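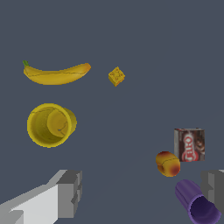

**Villeo cell, progress report for March**

Good month! The simulated twin of the Enddale cell now loads cleanly from the Sjöberg setup files, and we can rehearse a maintenance change there before touching the real arm. Ullstead's second payment went entirely to this work, and it shows.

We ran 1,573 grasp attempts after re-zeroing the gripper fingers. Drops fell from 88 in the first batch to 37 in the last, same object set throughout: banana, peach, two cups, carton, small cube. Cups on their sides are still the hardest, and the cube is so small that any finger offset shows up right away (great for checking calibration, rough on our averages).

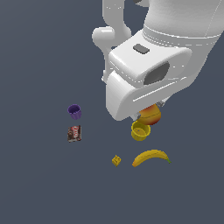
*Villeo arm low over the peach and yellow cup, simulated cell.*

The wrist camera offset is now part of the startup check, which takes 5 minutes. We also rewrote the finger replacement steps and tried them twice on the real gripper.

Still open:

- friction values for the cups
- spare finger pads, on order
- moving the new zero position over to the second controller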